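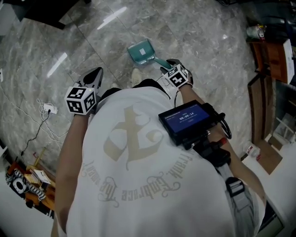
Two grippers, one dustpan, fourteen seconds on the clock.

I have been promised a robot housekeeper since I was a kid, and I would like it noted that I swept the kitchen myself this morning. It went fine. I didn't think about the dustpan at all, and that is more or less my whole argument.

A dustpan is a mean little test. You have to keep the lip flat on the floor, tip it just enough, bring the dirt to it without pushing it along, and then walk it to the trash without decorating the hallway. My daughter needed most of a year to get it. The Pesau, which was in a store near me in May and cost more than my first car, needed 13 tries to pick one up and then carried it tilted forward, like a waiter who had already quit.

The current fix is to have people do the chores with grippers in their hands, over and over, and let the machine learn from that. I like this plan. I also notice that it takes a whole lot of people doing chores to get a machine that might spare us from doing chores.
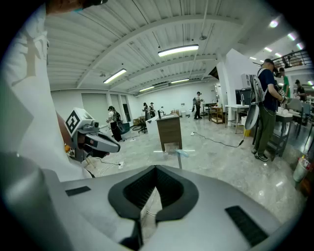
Headsets and backpack rigs out on the floor, with plenty of human arms still doing the work.

My friend Pauline Hollis runs a small packing shop and tried a Grirkico arm for 17 weeks. It folded boxes nicely as long as the boxes came from one supplier. When they came from another, it folded the air beside them. She sent it back and kept the stand, which now holds the coffee maker.

So can they do it yet? In a shop with one box, one shelf and one kind of tape, sometimes, and I'd pay for that. In a house, no. A house has cords all over it, and somebody moves the chairs. I'd give it 15 years and keep the broom where I can reach it.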